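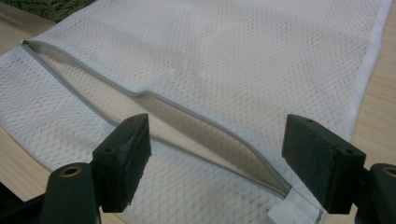
Zipper practice with the hand-held gripper and a mesh laundry bag.

Print this page | E-mail this page

About the Drutthorpe Robot Club

We are a school club for students who like to build machines and teach them small jobs of the house. The club meets after the last lesson, in the technology room on the second floor, and we stay until 6 p.m. Students can join from the seventh grade. It is not necessary to know programming before, and many of our members had never held a screwdriver when they came the first time.

How the club began

The club was started by Nabila Amrani, who teaches physics at our school. In the beginning we made line-following cars, like many clubs do. Then the older students asked for something more difficult, and Magdy Slaoui joined us as second teacher. He worked before at Brulier, a company which repairs packing machines, and he brought to us the habit of writing everything in a notebook. We still keep these notebooks and new members are welcome to read them.

What we do this year

Our project has the name Sima. The goal is that a robot with two fingers can help with the laundry: to take a bag, open and close the zipper, and put the clothes inside. Cloth is a hard material for a robot, as it changes its shape every time you touch it. A mesh bag is also difficult, for the fingertips can catch in the small holes.

Students first do each task by their own hand with the gripper tool, and the recordings are used later for the training of the robot. Our aim is 500 good recordings before the Zusen student competition in December. Every student learns how to hold the tool, how to approach the zipper slowly, and how to mark a bad recording so that it is not used.

The groups

There are 2 groups. The mechanics group designs and prints the parts, changes the finger pads and takes care of the screws. The software group sorts the recordings and writes the programs. You may change your group after the winter holiday if you wish so.

Joining and costs

The club is free for students of the school. For the trip to the competition we ask a small payment from the families, and who has difficulty with this can speak in private with Ms. Amrani. To join, please take a form at the school office or come to room 665 at the beginning of a meeting. Parents must sign the form before the student uses the tools.

Print this page | E-mail this page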